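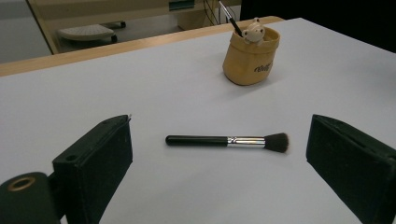 第一步：先把刷子从杯子里请出来，平放到桌上

洗化妆刷这件事，大多数人的频率介于“换季”和“搬家”之间。我自己也是。直到去年七月的一个早上，我拿散粉刷往脸上扫了两下，扫出来的颜色比散粉深了两个号，才承认那层颜色来自前面好几个月的我。

所以这篇教程写给跟我一样的人：刷子有几把，贵的没几把，懒得要命，又不想花钱再买新的。全程动手的时间不长，难熬的是等它干。

先挑一把来练手。我建议挑黑柄、银色金属箍、刷头又密又圆的那种，几乎每个人手里都有一把，拿来扫粉、扫腮红、扫键盘都行（扫过键盘的请就此留在键盘旁边）。深色刷毛有个毛病，脏了看不出来。浅色毛用三次就会用颜色骂你，深色毛能忍你半年，一声不吭。别被它的沉默骗了，拿张白纸巾，把刷头在上面来回蹭几下，纸上有什么，你脸上就有什么。

桌子最好也用白的，或者铺一张白纸。掉毛、掉粉一眼就能看见。铺深色桌布的朋友，你们会得到一个十分干净的假象。

第二步：看看这把刷子还值不值得洗

捏住金属箍，另一只手轻轻转一下刷柄。箍和柄之间要是松了，水会往里钻，胶会继续坏，洗得越勤散架越快。松得不厉害的，可以干透以后点一滴胶粘回去；已经能原地转圈的，给它办个告别仪式。

再用手指把刷毛拨开，往根部看。根部结成硬块的，多半是粉底液和时间联手的作品，单洗一遍搞不定，后面第四步要走两轮。刷尖有几根毛长短不齐，属于正常老化，别拿剪刀去修。我修过。先是左边高，后来右边高，最后得到一把很适合刷烤盘的东西。

第三步：备水，备清洁剂

水温摸着微温就行。别用开水，开水会把胶烫软，也会把你烫醒。

清洁剂我试过三样。

Fonach的洗刷皂，一块50克，装在铁盒里，盒盖带一圈硅胶纹路，可以拿来搓。味道像小时候的公共浴室，去污力倒是对得起这股味道。

Tornico的洗刷液，一瓶210毫升，按压的。冲得快，不太残留，缺点是按一下出来的量够洗一个家族的刷子。我现在只按半下。

婴儿洗发水。便宜，温和，家里没婴儿也可以买，收银员不会查。

洗洁精也有人用，合成毛偶尔来一次问题不大，动物毛会被它洗得像冬天的扫帚。不确定自己的刷子是什么毛，就当它是动物毛来对待，总归吃不了亏。

第四步：下水

刷头朝下，只打湿刷毛的前三分之二，水线不要漫过金属箍。这一条请务必听进去，剩下的步骤你随便偷懒都还救得回来。也别图省事把整把刷子插进杯子里泡着，你去看一集剧，它在杯子里开胶。

手心里放一点清洁剂，刷头在掌心画圈，力气跟平时扫脸差不多，再大就是在拖地了。泡沫会从白变灰，从灰变成一种说不上来的颜色，到这里请不要拍照发给家人。

冲水，刷头始终朝下。冲到水清，再来一轮。第二轮泡沫还是灰的，就来第三轮，三轮之后还灰，请回头看看第二步里的告别仪式。

第五步：挤水，整形

用手从箍的方向往刷尖顺着捋，把水挤出来。不要拧，刷子不是毛巾。再拿一块干毛巾裹住刷头，轻轻握几下。

趁湿把刷头捏回原来的圆顶形状。它干成什么样，以后就是什么样，跟睡前没吹干的头发是一个道理。手边有那种网状护套的可以套上，没有就算了，我的那一包买来之后一共用过一次，找它花的时间比洗刷子长。

第六步：晾

平放，刷头悬在桌沿外面一点，底下别垫东西，让上下都透风。桌沿有风的话找本书压住刷柄。

不要立刻插回笔筒。刷头朝上竖着晾，水会顺着刷毛流进金属箍里，你在第四步守住的那条水线就白守了。也不要用吹风机的热风，更不要放在暖气片上。冷风可以，就是要举很久，举到你开始怀疑自己当初为什么要化妆。

密的圆头刷要晾一整夜，我一般晚上洗，早上摸一下根部，凉凉的就说明还潮，再等。小眼影刷半天足够。

第七步：收回杯子

干透了再竖起来收，刷头朝上，一杯别塞太满，刷头挤刷头，捏好的形状一个星期就没了。

杯子本身也该看一眼。我见过太多人把刷子洗得干干净净，再插回一个底部积着去年眼影粉的笔筒。软质的、做成牛皮纸袋模样的那种收纳筒摆在桌上挺好看，卷边、带点褶子，有种刚从面包店回来的松弛感。但褶子里会藏粉。倒过来拍一拍，再拿湿布擦内壁，至于能不能下水，先看标签，没标签的就老老实实擦。

要是打算买新的收纳筒，Gralletetti那款陶的有点重，碰不倒，标价312，我没买。Sjögren的透明筒便宜得多，看得见底，也就看得见自己有多久没擦。我看了两天，把它转给了笔。

多久洗一次

上粉底液的，一周一次。扫干粉的，两周一次。这是我写在便签上的数字，便签贴在镜子右上角，已经被我看成了镜子的一部分。实际做到的频率，粉底刷十天，散粉刷一个月出头。比起从前，我已经很满意了。

几个常被问到的小情况

洗完掉毛：头两次掉几根可以接受。每次都掉一撮的，是根部胶不行了，洗不洗它都要走。

洗完发硬：清洁剂没冲干净，重新冲一遍温水就好，不用抹护发素。抹了护发素的刷子抓不住粉，扫出来东一块西一块。

洗完有味道：没干透就收起来了。重洗，重晾，这次别急。

金属箍上有水印：干布擦一下。想擦得锃亮也行，反正它下次还是会被你用沾着粉底的手指捏住。

电动洗刷机值不值得：朋友那台我借用过，转起来声音很大，水甩到了镜子上，于是那天我还顺便擦了镜子。标价超过900的我没有试过，也不打算为了一把刷子开始攒钱。

更新于2018-06-18，补了电动洗刷机那一条，另外把婴儿洗发水从“备选”挪进了正文，因为我那瓶Tornico按完了，目前还没去买。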